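Darnbridge Surgical Skills Programme
Progress report, April

Dear Oriana Huenchumán and all at the Manda Fund,

Thank you once again for your patience with us over the winter. I'm very glad to say that the suturing strand of the programme is now properly on its feet, and that I have rather more to tell you than I did last time (do forgive me if I go on a bit).

We have run 22 practice sessions out of the 24 we had hoped for by now, and 20 trainees have been through the first module. The two missing sessions were lost when the Espinoza room had its ventilation seen to, and they have been put back into the summer timetable. The trainees have been a delight, keen and full of questions, and several have asked to stay on for the second module.

Most of our teaching time has gone on the plain business of closing a short wound: where to bring the needle in, how deep to go, and how to keep the thread out of the way while you think. It sounds simple and it really isn't! We now talk together at the end of each session, and people find it a great help to go back over needle position while it is fresh.
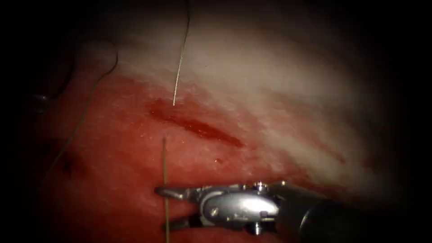

Needle-driver work close to an elongated, bloodied incision, with a pale suture strand coming down to it.

Spending is within budget, apart from suture material, where we are a little over. The Grurnberg order should see us through to the autumn, and I'll send the revised figures with my next letter.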